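The quote from Prasertsri came in at four pages, and Celina Rutkowska read the last page first. The second pair of arms, with grippers, wrist cameras and the mounting plates, sat on a single line. Freight to the plant was on another. The training days were listed as optional, in a smaller font.

She had until the end of May to spend the money or lose it. Head office at Druvum did not roll anything over.

"What did the first pair cost us?" she asked.

Anska pulled his chair over from the other desk. He had been at the plant longer than anyone in planning and kept his own spreadsheet, which he didn't share unless asked.

"The arms or the whole thing?"

"The whole thing."

"Then you want the cables. And the table, and the electrician coming back twice." He scrolled. "The cables and brackets alone were 3,757. It never made it into the original budget. We put it through as consumables."

Celina wrote the number in the margin of the quote. There was no line for cables on any of the four pages.

The job was sorting returns. Push buttons and connectors and small fittings came back from customers in mixed cartons, and somebody had to put them in the right drawers before they could be tested. On a good shift a person got through 192 of them. Dosus, the colour-coded stock system everyone complained about, wanted each one logged before it was put away. The arms were supposed to take over the drawers by winter.

"Would you buy the second pair?" she said.

Anska thought about it. "I'd buy the table first. And a spare gripper. When the gripper goes you wait 20 days for another, and the arm sits there the whole time and you still pay the service plan."

"That's not what they've approved."

"You asked what I'd buy."

She took the quote downstairs. The bench was running when she got there, and she stood at the rail with her pen and watched one small part at a time.
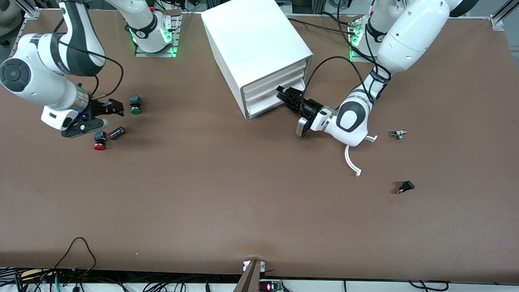
The sorting bench, with the left gripper at the bottom drawer.

She stayed for most of an hour. Then she went back up and crossed out the second pair. Under it she wrote one table, one spare gripper, cables, electrician, and three training days, no longer optional. It came to 70 per cent of the money. She left the rest blank and rang Prasertsri to ask what they charged for a second drawer cabinet.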